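The Snag at the Side Handle: A Cable Fault in a Two-Arm Serving Cell
Speaker notes, Mukar workshop, afternoon session. Slides advance on the blank lines marked NEXT. 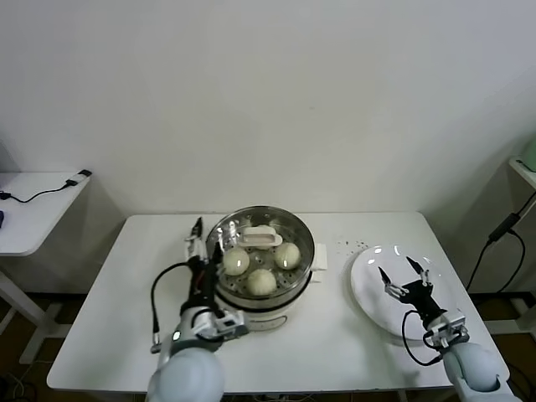
One reply to the circulated abstract held that this was a housekeeping problem and that a cable tie would have closed it in an afternoon. The same reply asked why the force threshold had not stopped the arm first, and that second question is the subject of most of the talk.

Answer the cable tie point early. We did try a tie. It moved the fault to a different joint angle. Details on slide 7.

Leave the photo up while introducing the task. Steamed buns go from the steamer tray to the plate. Left arm on the steamer side, right arm on the plate side. The cell is called Zitia internally and I will use that name from now on. Each gripper has its own black cable, and each cable leaves the gripper in a free loop. Point at the loop on the right arm, then at the white side handle low on the pot. Say nothing more about it yet.

NEXT

Slide 2. Scope

One incident with contact outside limits. No injury. One damaged connector, one deformed cable boot, one pot on the floor.

The incident took place in September at the Prokopenko site. The operator was at the station and outside the reach of both arms. Buns were at serving temperature and there was hot water in the base of the steamer, so the pot going over is classed as a scald hazard, and I will treat it that way even though the water went away from the operator.

I will not cover grasp quality. Bun deformation was inside tolerance before and after. Questions on that can go to the poster.

NEXT

Slide 3. The run

Read the sequence at normal speed. People take notes here.

The left gripper picks from the tray and releases at a handover pose between the pot and the plate. The right gripper receives and places. On the run in question the left arm faulted on a stale camera timestamp and held position. The planner reassigned the pick to the right arm. This is permitted behavior and had been in the release for two versions.

The right arm crossed the table toward the tray. Wrist rotation on that approach is much larger than on a normal place. The loop swung out, dropped, and passed over the side handle of the pot. The gripper reached the tray, closed on a bun and lifted without error.

On the return move the loop tightened around the handle. The pot slid toward the arm, tipped at the table edge and fell. The arm stopped after the cable connector separated.

Pause. Somebody will ask whether the stop was caused by the force limit. It was caused by loss of gripper communication. The force limit was never reached.

NEXT

Slide 4. Why the force limit did not act

Plot: estimated external force at the right wrist against time. The threshold is the flat line across the top.

The limit is 68 newtons, measured at the tool flange. It was set for contact between the fingers and a rigid object. The pull came in through the cable, which is clamped on the forearm side of the wrist, so a good part of the load never went through the flange model. The estimator saw a slow rise and assigned most of it to payload error.

The pot also moved. A sliding pot gives a load close to its friction force and no more. Friction between the pot and that tabletop is well below the limit. The arm could have dragged it the full length of the table without a trip.

Second plot: joint torque residuals. There is a visible step on joints 4 and 5 when the loop goes tight. The step is small but it holds for more than 300 milliseconds, which is long enough to act on. The data needed to detect the snag was being logged. Nothing was reading it.

If short of time, skip the second plot and state the residual result verbally.

NEXT

Slide 5. Was it a one-off

We went back through the stored runs for Zitia on this task. There were 931 runs with complete torque logs. The residual signature was used as a filter and every hit was checked against video by hand.

Result: 13 confirmed cable contacts with the pot or the plate. In all of them except the September run the loop slipped free on its own and the run was scored as a success.

Stay on this slide a little. The success metric was buns on plate. A run in which the cable hooks the pot, shifts it, and lets go again counts as a success under that metric. The pot position was re-estimated at the start of each pick, so the shift did not show up as a downstream error either. The perception system was covering for the cable.

Most of the contacts were on runs where the planner had given the right arm a pick on the tray. The rest were on the plate side, cable against plate rim, with low load. The left arm had none, although its loop is of a similar kind. The left arm does not normally cross the handle.

I do not have a contact rate for runs without torque logs. Do not estimate one if asked.

NEXT

Slide 6. What the planner knew

The collision model contained the arm links, gripper bodies, table, pot and plate. The pot was a cylinder. The side handle was absent from it. The cables were also absent. The snag therefore took place between two objects that did not exist for the planner.

The handle had been left out on purpose when the model was simplified for speed. The ticket for it is still readable and the reasoning was sound at the time: the right arm did not go there. Reassignment between arms was added later by a different group and was reviewed against the simplified model. The review passed.

We use Grestutance for the supervision layer. It evaluates whatever geometry it is given and reported the clearance correctly for that geometry. I mention this because an early version of the incident report listed the supervision layer as a contributing cause. That line has been withdrawn.

NEXT

Slide 7. Fixes that did not work

Tie at the wrist. Shortened the loop. Cable went tight at the far end of wrist rotation and pulled on the connector. Two disconnects in the first shift of testing. Removed.

Lower force limit. Brought it down until the snag was caught on a bench reproduction with an empty pot. At that value the arm tripped on ordinary tray contact several times an hour. With water in the base the friction changes and the number has to be found again. Abandoned.

Turning the pot so that the handle faces the wall. Works as long as the pot is put down that way. It was turned back within the same day after refilling. We kept the instruction on the station card and gave it no credit in the risk assessment.

NEXT

Slide 8. Fixes in place

Cable routing. The loop is now carried in a flexible sleeve along the wrist module with a fixed bend radius and a breakaway connector at the forearm. The breakaway releases well under the load needed to move a filled pot. This is the only measure that holds with the software off and it carries most of the reduction.

Geometry. The handle is back in the model. Each cable is represented by a swept volume attached to the wrist, sized from the widest loop seen on video. It is crude and it costs planning time. Some picks at the rear of the tray now fail to plan for the right arm and are handed back to the operator. We accept that.

Residual monitor. A step on joints 4 and 5 that persists past the hold time commands a stop in place. The first version commanded a retract, and a retract with a hooked cable is the same motion that pulled the pot over. Caught in review, before it ran on hardware. Mention this even if time is short.

Reassignment. The right arm does not take over tray picks after a left arm fault until an operator confirms at the station.

Metric. Object displacement outside the intended grasp is now scored. A pot that has moved during a pick marks the run as degraded.

NEXT

Slide 9. Open items

The swept volume assumes the sleeve is intact. There is no check for a torn or missing sleeve beyond visual inspection at the start of shift.

The residual monitor was tuned on one pot, one plate and one table surface. It has not been tested with a lighter vessel, where the step may be too small to separate from noise. I expect it will be.

The power cables at the back of the cell are outside the reach of both arms in the current layout. That was checked by measurement. The layout for the second Zitia cell is different and the check has to be repeated there.

We have no good model of a hanging cable that runs at planning rate. If anyone in the room does, I would like to talk during the break.

NEXT

Slide 10. Backup: torque traces

Show only on request. The trace with the double step is a snag, release and second snag on the same run. The vertical marker is the time of connector separation. The axis label says "force" and should say "torque" - corrected in the handout.

Likely questions

Why no light curtain. There is a guarded zone and it worked as specified. The pot landed inside it. Splash extent was measured afterward on the floor and part of it went past the line. The line has been moved out.

Why not wireless grippers. Latency and charging. No further comment prepared.

Whether the earlier contacts should have been reported. Under the rules then in force, no. The reporting rule at Prokopenko has been changed to include any unplanned contact by a cable or hose, with or without load.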